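The robot that might one day tidy your child's bedroom

Last updated: April 1, 2026
214 shares | 11 comments

Mimoza Lazarević has spent five years trying to get a machine to put things away. Her company, Lazarević, rents a unit on the edge of Harkley, and its software, called Jukus, is meant to pick up the flat, awkward objects that collect on family floors.

Flat things are the hard part. A mug has sides to hold. A thin board lying on a smooth surface gives two stiff fingers very little to close on, and a person solves this with a fingernail without thinking about it.

"People ask me about cooking," Lazarević says. "I would be happy with a clear carpet."

In March the team logged 1,871 attempts at lifting and moving children's things. Around 100 needed a person to step in and start again. The figure sounds good until you ask how long each one took. The slowest went on for several minutes.

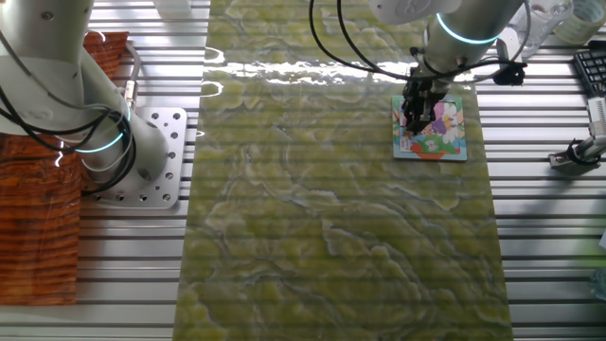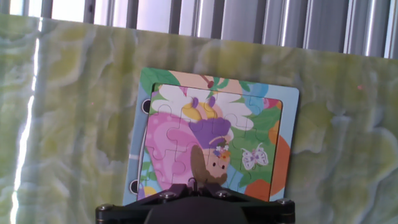
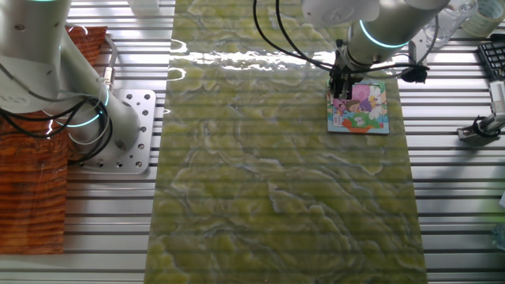 A child's cartoon picture on a green marbled surface.

Doina Popescu, who runs a nursery in Plulloveck and has seen the system twice, is not ready to order one. Her staff clear a room of toys in the time it takes the children to find their coats. They also notice when a piece is missing or a corner has been chewed, and she would want any machine to do the same.

She can see a use for it after closing, when speed matters less. Price would decide it, and Lazarević will not give one yet.

Shop floors may come first. Shelves stay where they are put and the stock comes in known sizes, so there is less for the software to guess at. The company is talking to a toy shop about returning stray items to their shelves overnight. A trial could begin once the insurance is settled.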